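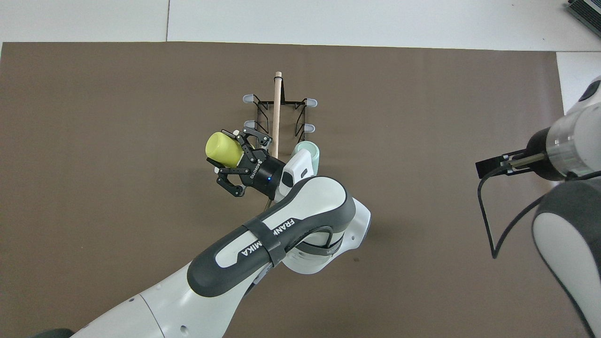 The yellow-green mug seemingly on its way to the rack, with the mint one off to the right.

4 October 2019

Second full day with the Tallelus trial and I am writing this with my shoes off and a cup of tea, having looked at mugs since breakfast. I promised myself I would keep this diary going for the whole loan period, even on the days when all I want is to go home, so here goes.

Tallelus, for when I reread this in a year and have forgotten, is the teaching package that Civex wants to sell us. You get the software, a box of household things to practice on, a fat binder, and a phone number that a real person answers (I called it twice today and both times they were lovely to me). We supply the arms. Ours are the Frankas with the Robotiq gripper on the working one, and the whole point of Tallelus is supposed to be that you show it a job a few times by hand and it does the rest of the setup for you. We first heard the pitch back in May and I remember being grumpy about it all the way home. I am less grumpy now, though I am still not sold.

The mug job is lesson 11 in the binder. Lessons before that are blocks and cups with no handles and I will confess I hurried through those. The rack is a dear little thing, black wire with a wooden dowel up the middle and pale rubber tips on the arms, and I would have it in my own kitchen. I spent most of the morning on where to put it. The binder wants it near the middle of the mat and square to the table, and being stubborn I tried it a hand's width over to one side first, and the software sulked and asked me to start the lesson again. Back to the middle it went.

What I like, and I want to get this down while I still feel warmly toward it, is the way you correct it. If the approach is wrong you stop, nudge the arm to where you would rather it went, and carry on from there, and it keeps your correction for the next try. With our old Torano package a change like that meant going back to the screen and typing, then running everything from the top, and I would lose the thread of what I was doing, and usually my temper as well. Today I made a dozen little nudges before lunch and never once had to start from the top on account of them. That is a real pleasure and I will say so in the report!

What I don't like is the grip screen. There is one slider for force and it has no units on it. None! It goes from a picture of a feather to a picture of a brick. I set it a bit past the feather for the mugs and hoped. The lady on the phone said the units are coming in the next release, which is what people on phones always say, bless them, but she did email me a table to be going on with.

The other thing is the price. Civex wants 951 a month for the package with phone support, or 902 if we sign for the year, and I can't get very excited over that difference when the year is the part that frightens me. Tefera offered us something cheaper in the spring and I never even opened the box properly, so in fairness I ought to give that one a few days too before I recommend anything to anyone.

By the end of the afternoon the log had 66 attempts in it, counting all of my false starts, and I have not gone through them yet. I'll do it first thing tomorrow with fresh eyes. I also need to ask whether the log can be exported to a plain spreadsheet, and find out if we can order another rack in case this one gets bent, and bring in a cushion for that awful stool.

Tea has gone cold. Lesson 12 is plates.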